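Report on term project 4, submitted 2019-01-02
Subject: disclosure of outside interests by appointed members of public bodies
Case: the Brellham Water Board

## 1. Background

The Brellham Water Board has appointed members, who are named by the county for fixed terms. Every member must file an outside interests form on taking the seat and again each January. The form asks for employers, shareholdings, paid advice and unpaid directorships. It is a public record, but it is held on paper at the county office and has to be requested in person.

The project began with one contract. The board awarded a pipe relining job to Skornemico after a single round of bids. Local press reports stated that a member who voted for the award had earlier been paid for advice by Jallaston, a holding company that owns part of Skornemico. The member's form for that year left the section on paid advice blank. The reports did not say if the payment fell inside the period the form covers, and that is the point on which the dispute turned.

This report does not try to settle that question. Its aim is narrower: to find out how often the forms on file agree with other public records, and which parts of the form produce most of the gaps.

## 2. Sources

Three sets of records were used.

- Interest forms: 164 forms, covering all members who sat during the study period.
- Company filings: the state register of officers and owners, searched by name and by address.
- Board minutes: 2739 recorded votes, of which 1021 concerned a contract, a purchase or a lease.

The forms were scanned at the county office and typed into a spreadsheet. Handwritten entries were read twice on different days. Where the two readings did not match, the entry was marked unclear and left out of the counts.

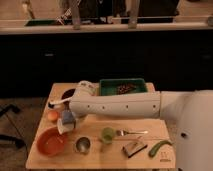

Sorting the records took longer than collecting them. The register lists one company under several spellings, and a former name may stay attached to a filing for years after the change. We first kept every match in one long list and found that strong and weak matches could not be told apart once they were mixed. The later method was physical and simple. Printed matches were put in shallow trays on the work table, much like the green one with raised sides at the back of the table in the photo, and a sheet left its tray only when a second record supported it. Sheets without a second record were not used.

## 3. Method

A form was coded as complete if every outside role found in the register for that member and year was also on the form. It was coded as incomplete if at least one role was missing. Roles that ended before the period on the form were ignored, even where the end date was close to it.

Votes were handled separately. For each contract vote we checked if the winning firm, or a direct owner of it, appeared in the records of any member voting. Only one level of ownership was followed. This is a clear limit, given that the link between Jallaston and Skornemico is itself one level deep and a longer chain would have been missed.

Abstentions were taken from the minutes as written. The minutes give a reason for an abstention in some years and not in others - the practice seems to depend on who was clerk.

## 4. Results

Of the 164 forms, 80 were complete. The remainder were either incomplete or could not be coded because of unclear entries.

The weak part of the form is the section on paid advice. Missing employers were rare, and shareholdings were usually listed, though without amounts. Paid advice was left blank on most of the incomplete forms. The instructions define it as "regular payment for counsel," and a member who was paid once could read that as leaving the payment out.

No penalty was recorded for any incomplete form. The county rules allow a written warning, but the files contain none. 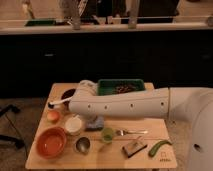

According to Wieczorek, a blank section proves very little, and a report of this kind should say so before it gives any totals. The objection was made in reply to a draft and we accept part of it. A blank can mean that there was nothing to declare, that the question was misread, or that something was held back. Our coding cannot separate the last two.

It does separate them from the first, at least where the register shows a role. For that reason the totals were kept, and the word "concealed" in the draft was changed to "not listed" throughout.

## 5. Suggested changes to the form

1. Replace "regular payment for counsel" with "any payment for advice, including a single payment."
2. Add a box for "none," so that a blank can no longer stand as an answer.
3. Ask for start and end dates for each role.
4. Post the forms online with the minutes.

Items 1 to 3 need only a reprint of the form. Item 4 would need a vote of the county, and a similar proposal was tabled before the study period and has not come back.

## 6. Open points

Family interests are not on the form and were not studied. The spreadsheet and the coding notes are filed with the department copy of this report. Entries marked unclear are on the second sheet, with the page number of the scan.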